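Wir verwenden Cookies, um Ihnen die Nutzung dieser Seite zu erleichtern. Einstellungen | Alle akzeptieren

Kapitel 3: Spieltisch mit Klemmbausteinen einrichten und aufräumen

Zuletzt aktualisiert: September

Dieses Kapitel gilt für die Tischplatte Hekar 100 und die offenen Sammelkästen der Reihe Serkine. Für die Regalmodule siehe Kapitel 4.

3.1 Tischplatte vorbereiten

1. Platte mit einem feuchten Tuch abwischen, immer in Richtung der Maserung. Trocken nachwischen.
2. Krümel und Sand vollständig entfernen. Sie setzen sich in die Unterseiten der Steine und verkratzen die Oberfläche.
3. Die Platte mit höchstens 41 kg belasten.

Achtung: Bambus verträgt keine stehende Nässe. Keine scheuernden Reiniger verwenden.

3.2 Sammelkasten aufstellen

1. Den Kasten auf der rechten Tischhälfte abstellen, bei Linkshändern auf der linken.
2. Den Deckel (falls mitgeliefert) während des Aufräumens unter den Tisch legen.
3. Den Kasten nicht über den Rand ragen lassen.

Der Kasten fasst 300 einzelne Steine mittlerer Größe. Bei gemischtem Inhalt passt weniger hinein.

3.3 Steine und Modelle sortieren

1. Fertige Modelle und Figuren zuerst festlegen: Was gebaut bleiben soll, bleibt auf dem Tisch stehen.
2. Lose Steine einzeln in den Kasten legen.
3. Kleine Stapel vor dem Einräumen trennen. Festsitzende Platten mit dem Steinetrenner lösen (Bestellnummer 244).
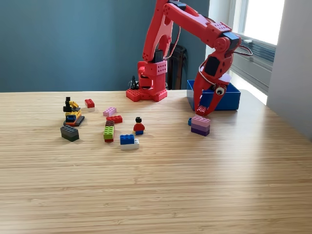
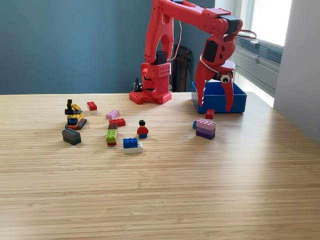
Bagger und mehrere kurze Stapel, blauer Kasten hinten rechts: 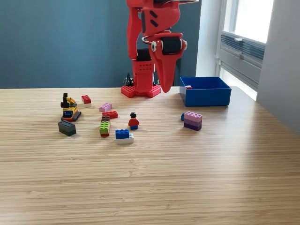

4. Fahrzeuge am Fahrgestell anheben. Ausleger und Schaufel halten das Gewicht des Modells nicht.
5. Figuren zuletzt wegräumen und getrennt aufbewahren, am besten in der Kleinteilebox Gosero.

Hinweis: Farben müssen nicht getrennt werden. Wer nach Farben sortieren möchte, braucht mehrere Kästen oder den Einsatz Yadav mit Fächern.

Vorsicht: Kleinteile können verschluckt werden. Für Kinder unter drei Jahren nicht geeignet. Nach dem Aufräumen auch den Boden unter dem Tisch absuchen.

3.4 Reinigung der Steine

1. Steine in handwarmem Wasser mit etwas Spülmittel waschen, danach klar abspülen.
2. Auf einem Handtuch ausbreiten und über Nacht trocknen lassen.
3. Erst vollständig trockene Steine zurück in den Kasten legen.

Teile mit Aufdruck oder Aufklebern nur trocken abwischen.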